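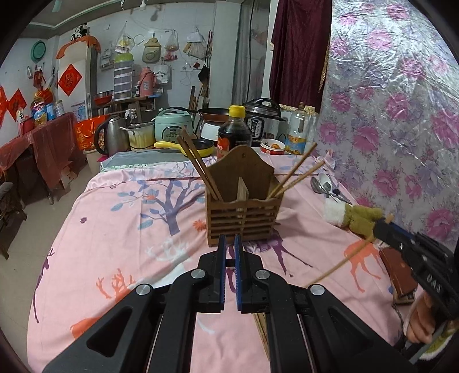
*A chopstick holder on a printed sheet.*

Give me a parish council by-election any day! Haugland filled its empty seat last night with 300 votes cast, and I loved every minute of the count. Canan Öztürkmen won it by 16, and Vilho Pesonen (who had knocked on nearly every door in the village) was the first across the hall to shake her hand.

People grumble that these seats decide nothing. Tell that to anyone waiting for the Jokville bus, or for the footpath lights promised last October – that's council work, all of it. We had four candidates and three packed hustings, and neighbours who'd never spoken were still arguing happily in the car park at closing time. More of this, please, and sooner!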